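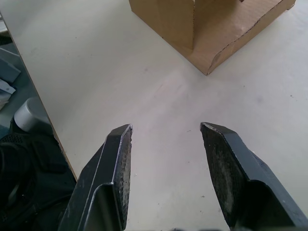

Figura 4. Dedos de pinza sobre un tablero claro.

4.2. Quién cabe en la esquela: el orden de los deudos

Vuelvo ahora a la lista de familiares, que en la sección anterior dejé a medias a propósito. Cuando empecé a leer las esquelas de Amholm pensaba que esta parte del texto me iba a aburrir muchísimo (nombres, paréntesis, más nombres), y acabó siendo la que más páginas de cuaderno me ha ocupado. El corpus reúne unas 2000 esquelas publicadas en la hoja parroquial y en el semanario de Bramitz, todas transcritas a mano y etiquetadas con Gemitik, un programa al que le he cogido cariño aunque se me cierre cada vez que pego una tabla larga.

El esquema más común es el que cualquiera esperaría: cónyuge, hijos, nietos, hermanos y, al final, un «demás familia» que lo mismo recoge a una tía muy querida que a medio pueblo. Lo interesante empieza cuando ese orden se altera. Hay esquelas en las que la hermana soltera que vivía en la casa pasa por delante de los hijos. Hay otras en las que un yerno viudo conserva su sitio entre paréntesis, pegado al nombre de su mujer fallecida, y con él se conserva de paso un parentesco que en los papeles resulta bastante más difícil de seguir. En la transcripción he respetado siempre el orden del impreso, incluidas las erratas, y solo he desplegado las abreviaturas.

Una aclaración sobre los paréntesis, que luego me los preguntan en todos los congresos: los he codificado como posición propia, sin sumarlos a la lista principal. Me parece que quien redacta distingue bastante bien entre «está» y «está con», y me daba pena perder ese matiz por comodidad de la tabla.

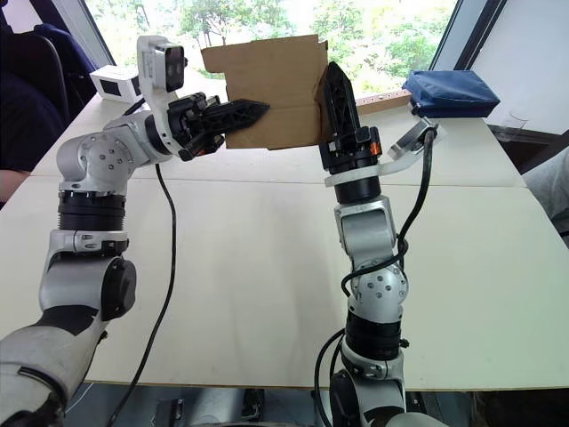
BRAMITZ, diciembre

Las entrevistas las hice aquí, en la trastienda de la funeraria Hellwig, con café malo y una estufa que olía a polvo. Hablé con 26 familias que habían encargado una esquela, y casi todas me contaron lo mismo con palabras distintas: el texto se escribe deprisa, de noche, en la mesa de la cocina, y la primera versión siempre es demasiado larga. Después llega la tarifa por línea. ¡La tarifa explica tanto! Los bisnietos se convierten en «bisnietos», sin nombres; los cuñados desaparecen; el apodo, que era por lo que todo el mundo conocía al difunto, se queda o se va según lo que ocupe.

En 10 de esas casas guardaban todavía el borrador y me dejaron copiarlo. Compararlo con lo impreso es una delicia un poco triste — se ve a la familia entera negociando con un bolígrafo — y me ha servido para matizar algo que yo misma había escrito en mi primer trabajo, donde atribuía casi cualquier ausencia a un distanciamiento. Qué atrevida era. Buena parte de las ausencias que he podido comprobar en los borradores son cosa del espacio, y en dos casos fue un despiste del cajista que la familia prefirió no reclamar. 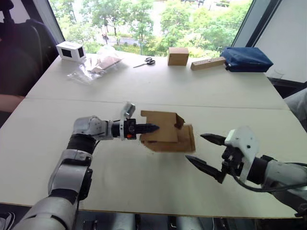 Según Frauke Oltmanns, que se leyó el manuscrito entero, me fío demasiado de los borradores: una familia que conserva el papel y lo enseña es probablemente una familia que se lleva bien, y las peleadas no abren la puerta. Tiene razón, y no sé cómo arreglarlo con los materiales de que dispongo. Lo que sí he hecho es separar en el análisis las esquelas con borrador de todas las demás, para que el lector vea de dónde sale cada afirmación y desconfíe cuando le toque desconfiar.

Queda el asunto de las segundas esquelas, las que aparecen el domingo siguiente para dar las gracias por las muestras de cariño. Yo esperaba una copia abreviada de la primera, y muchas lo son. Otras traen nombres nuevos: la vecina que velaba por las tardes, el médico, una cuidadora a la que se menciona solo por el nombre de pila. Es un segundo reparto de lugares, hecho con más calma, y a ratos corrige al primero (un sobrino olvidado que reaparece, por ejemplo, en cabeza de la lista y con los dos apellidos).
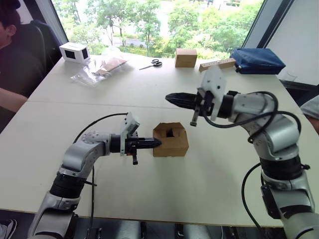

Finn Rieger me escribió al margen de esta página: yo no hablaría de corrección, a lo mejor el sobrino llegó tarde al entierro y ya está. Puede ser. He dejado el verbo porque en los casos que he podido preguntar la familia lo contaba así, como algo que había que enmendar, pero acepto que para el resto del corpus es una conjetura mía y así lo marco en la tabla del apéndice. La fórmula de cierre, con sus ruegos de oraciones y sus «no se invita particularmente», la trato en 4.3.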